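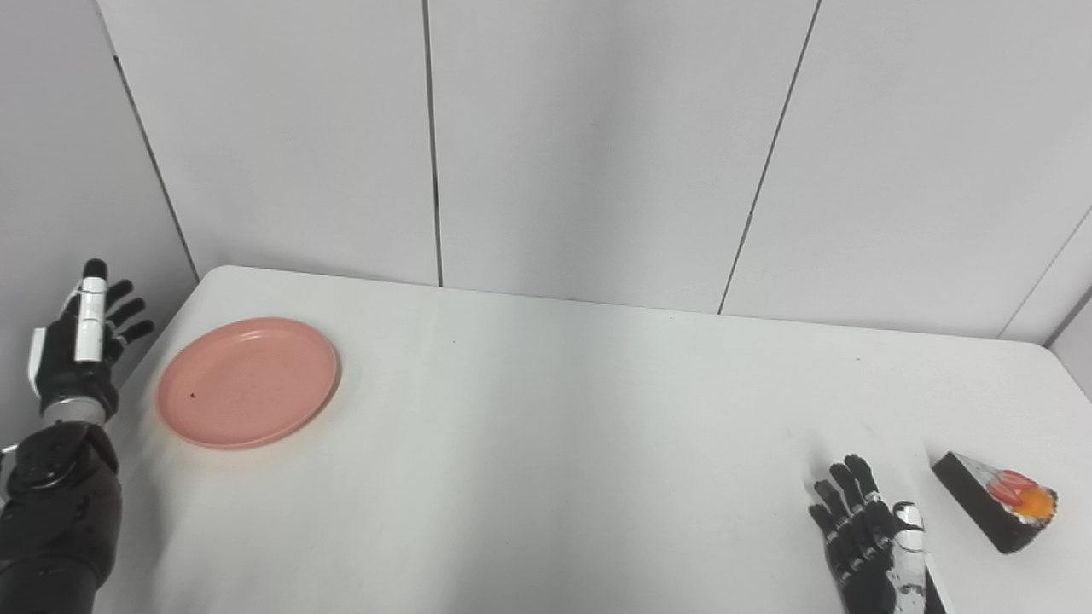 Pink plate on the white table

Stikska Phage Library
Minutes of the April open meeting

Chair: Bernadette Ó Riain
Minutes: M.T.
Present: B.Ó.R., M.T., R.K., D.W., J.L., P.A., two visitors from the Clenier sequencing lab, and one high school teacher from Tullus (welcome!)
Apologies: S.H.

Started 4:10 p.m.

1. Minutes of the last meeting

Accepted with one correction. Under item 5 we wrote that the soil phages had been sent for sequencing. They had been packed for it, and went out the following week. D.W. asked that the spelling of "siphovirus" be fixed in two places. Done.

2. Where the collection stands

R.K. gave the count, and it got a round of applause: 1,483 isolates now in the freezer, each with a host strain, a collection site and a plaque photo on record. That is every one of them, including the old batch with the handwritten tubes that we had more or less given up on. R.K. and P.A. worked through that batch over the winter, matching handwriting to notebook pages, and only 8 tubes could not be traced. Those have been set aside in their own box. P.A. would love to sequence them anyway and see whether they match anything we know. General agreement that this would be great fun, but it goes behind the samples that already have a request attached.

J.L. asked whether we still hold duplicates in a second freezer. We do, for everything collected in the last two years. Older material is patchy. R.K. will list what has no backup copy so we can regrow it in order of age.

3. Sequencing results from Clenier

The item everyone had come for. Our visitors presented the first full plate of results, 90 genomes, nearly all of them assembled end to end in a single piece. The read quality was much better than we had dared hope for from the older lysates.

Highlights, as far as the minute taker could keep up:

A group of pond phages that infect Klebsiella turned out to be close relatives, even though they came from sites on opposite sides of the watershed. Their tail fiber genes are very different from each other. D.W. was practically out of the chair at this point, as this fits with the odd host range results from last summer. She will repeat the host range tests with the sequences in hand.

One compost phage has a genome far bigger than anything else we own. Clenier ran it twice to make sure. It carries a full set of tRNA genes and a long stretch of proteins that match nothing in the databases. J.L. wants to try electron microscopy, and there were several offers to come and watch.

Several phages we had filed as strictly lytic carry an integrase gene. This matters a lot, as they had been marked as candidates for the therapy list. They come off the list today. R.K. noted that the plaques on two of them always did look a bit cloudy.

B.Ó.R. thanked the Clenier team very warmly. The raw reads are already on the shared drive, and the assemblies will follow once the annotation has been checked by hand.

4. Open data: what we publish and when

A long and really good discussion. The question was whether every genome should go into the public archive the day it passes quality checks, or whether we hold some back until a paper is ready.

D.W. spoke for releasing everything right away. The samples came from public ponds, ditches and treatment plants, and many were collected by school groups. Other labs could be using the sequences now. She pointed out that we have picked up most of our own best leads from data that somebody else shared early.

J.L. agrees in principle but worries about the students. Two of them are building their thesis chapters on the Klebsiella group and would have little to show if a larger lab got there first. He suggested a short hold on any set of genomes that a student has claimed in writing.

One of the visitors asked how we handle sequences with possible toxin or resistance genes. At present these are flagged and left off the therapy list but still published. Nobody objected to continuing with that. P.A. asked that the flag be visible in the archive record itself, where an outside user would see it, and this was welcomed by all.

Agreed: genomes are released as soon as they pass checks. A student may ask for a hold of up to six months, once, on a named set. The chair signs off. The hold list is posted on our own site so that people know what is coming.

5. School collecting day

The Tullus teacher has a class of about 30 who want to collect samples and isolate their own phages. Huge enthusiasm around the table! Last year's group brought in some of the best-labeled samples we have ever received, and three of their phages are in the batch described under item 3.

The class will collect at the Stikska footbridge and the mill pond. Back at school they will use the harmless soil host only, and no clinical strains leave our lab. P.A. will bring filters, soft agar and the printed protocol, and will stay for the first plating. Students get to name what they find, within reason. D.W. asked that names be checked against the existing list first, as we already have two called Pickle.

The teacher asked if the class could see the genomes of their own phages before the school year ends. Clenier offered to fit a small set into the next run at no charge. Accepted with delight.

6. Requests for material

Four since the last meeting. Three are from university labs, with paperwork complete, and will ship this month. The fourth is from a hospital group asking for anything active against a specific Pseudomonas strain. They will send the strain and R.K. will screen it against the library. We supply for research use only, and B.Ó.R. has said so in her reply and pointed them to the people who handle treatment-grade preparations.

7. Any other business

The shaking incubator is making the noise again. J.L. has a spare belt.

P.A. has redrawn the freezer map and it is a thing of beauty. Please update it when you move a box.

Actions
R.K.: list of isolates without a backup; Pseudomonas screen
D.W.: repeat host range tests on the Klebsiella group
J.L.: microscopy time for the compost phage; incubator belt
P.A.: supplies and protocol for the school day; wording of the archive flag
B.Ó.R.: write up the release policy and circulate it
M.T.: hold list page on the site

Closed 5:50 p.m. Next meeting at the same time next month, with the annotated genomes first on the agenda.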